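27 May 2021

## My second year with the rowing club

In September I paid for my second year at Pikari, the small rowing club by the lake, and several friends asked me if it is worth the money. I promised to write about it and then I did not write for many months. So I do it now, while it rains and the boats stay inside.

I am not a sporty person by nature. When I moved to this country I joined the club mainly to practise the language, and for the first weeks I understood only "stop" and "again". The rowing itself I learned more slowly than the words. My hands were full of blisters and I was always one stroke behind the others.

### What I pay

The yearly fee is 1157 in our local money, and you can pay it in 2 parts. Before that I was in a gym called Flindomia, in the centre of town, where I paid 1755 for the year and went perhaps until Christmas. The gym had a sauna and very good showers. The club has one shower, and you must wait for it with a towel around your neck and talk to people. I have learned more vocabulary in that queue than in my evening course.

There are also smaller costs which I did not expect. You need your own gloves if your skin is soft like mine, and a tight jacket, because a loose one catches the handle. I bought my jacket from Ciltura. It is a good jacket, but the sleeves are short for me and I had to sew a piece of elastic on the left one. The competition licence costs 100 more. I did not take it this year – I have no wish to be last in front of an audience.

### The training

We go out in the evening, in fours, if the wind is not too strong. Beginners sit in the middle of the boat. After the first year I was moved to the bow seat, and I was very proud until somebody explained that it is given to light people.

During the closed months we trained at home, each one alone. I did squats in the kitchen and ran along the canal to the old brick factory and back. My balance became worse in that time. The first evening on the water again I caught a bad stroke, the handle hit me in the stomach, and I said a word in my mother tongue which I will not translate.

The Rahimi Cup, our local regatta for mixed crews, was cancelled last summer and we still wait to hear about this one. The course is short and flat, with a turn around the wooden pier. I would go to help with the boats, even without a licence.

### Will I stay?

Yes, I think for one more year at least. The fee will go up a little, they told us at the spring meeting, and the roof of the boathouse must be repaired. I can accept this. I like the quiet moment when all four blades leave the water together, although with me in the boat it does not happen so often.

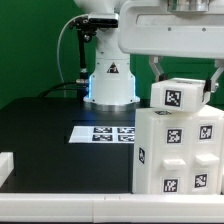
### Small things I would tell a beginner

Cut your nails before you go. Eat something two hours before, but no soup. Bring dry socks in a plastic bag and leave them in the changing room, not in the boat.

If you want to try, ask for the open evening. You can come up to three times before you must decide, and they lend you a life jacket.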